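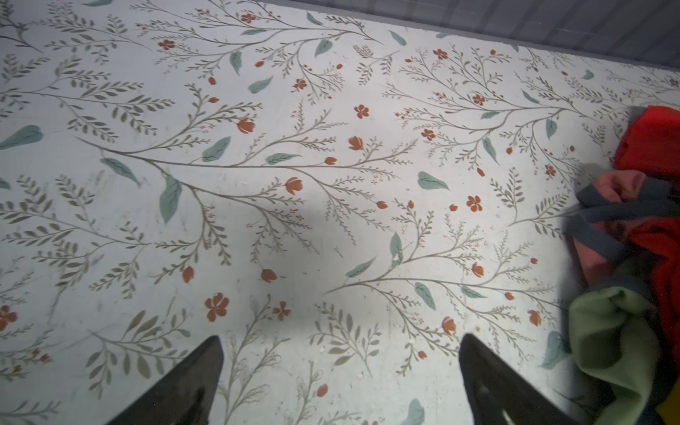 Tampere, February

Hello all,

Replying to Atanasov's message from last night, which I've quoted in part below for those who get the digest and missed it.

> I keep hearing that smaller cities can't hold on to
> software people. They train here, they do two years
> somewhere local, then off they go to a capital with
> a bigger salary. Is anyone seeing anything different?
> We have 13 desks free in our building and I can't
> say I expect to fill them.
>
> Also, does it matter any more where a firm has its
> address, if half the staff dial in from home?

Yes, I am seeing something different, and I've been meaning to write about it for weeks!

When I moved Eltano up here we were two people and a rented room over a bicycle shop. I thought we'd stay a year, hire whoever we could find, and then look for a proper office down in Helsinki like everyone else. We are now 9, all of them living within a tram ride or a short train of the office, and we had far more good people apply for the last post than I had time to meet. Several of them were coming back. They'd grown up here or studied here, gone away to Stockholm or Berlin, and wanted a flat with a spare room and a lake at the end of the road.

Staltero opened their second office on the other side of the rapids in the autumn, and I was worried, I'll admit. They pay more than I can. But what happened is that people started to see the city as a place with a next job in it. One of the candidates told me straight out that she would never have moved for us alone -- too much of a gamble with two children in school -- but with Staltero and Ukia both hiring, she felt safe enough to sign. So their office brought me a developer. I bought their site manager lunch.

On the address question, I think it matters more than we were all saying a few years back. We let people work from home whenever they like and most of them still come in, if only for the morning. The meet-up we share with Ukia had 345 names on its list when I last looked, and the talks are better than many I've paid to hear. Last month a student showed how she'd cut the loading time on the bus timetable site, with slides she had plainly finished on the way over, and she went home with two offers of summer work.

It isn't all rosy. Rents near the station have gone up, senior people are still hard to find (testers above all, if you know any, send them my way), and the direct flights we were promised haven't come back. Anyone whose customers want to see them in person every week will struggle. I spend more of my life on trains than I'd like.

Atanasov, about those desks: have you thought of letting them by the month to firms of one or two people? Our landlord did that with the floor below us and it filled up before the summer. The rent per desk was low, but two of those tenants have since taken whole rooms. I can send you the agreement he used -- it's in Finnish, but short, and I'd happily go through it with you on a call. Any time after four suits me.

Would love to hear from the rest of you too, especially anyone in a town smaller than ours.

All the best,
Kaisu Ojala
Eltano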